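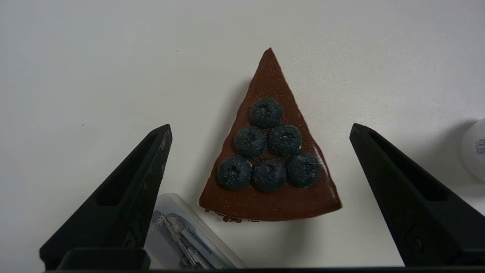
*Cake slice between the black fingers, wrist camera view.*

I spent most of Saturday comparing two sets of fingers on the same arm. The Wustus pair is softer and forgives a bad approach, but it blocks more of the wrist camera. The Gukevix pair is stiff and narrow at the tip, so I can still see what I'm closing on.

I ran 40 grasps with each, on cake slices and small boxes. Force limit stayed the same for both. Britta Haberkorn wants me to slow the closing speed to 6 mm/s before I pick one, so that's next. I also need to retune the exposure, as the glaze throws a bright streak along one side.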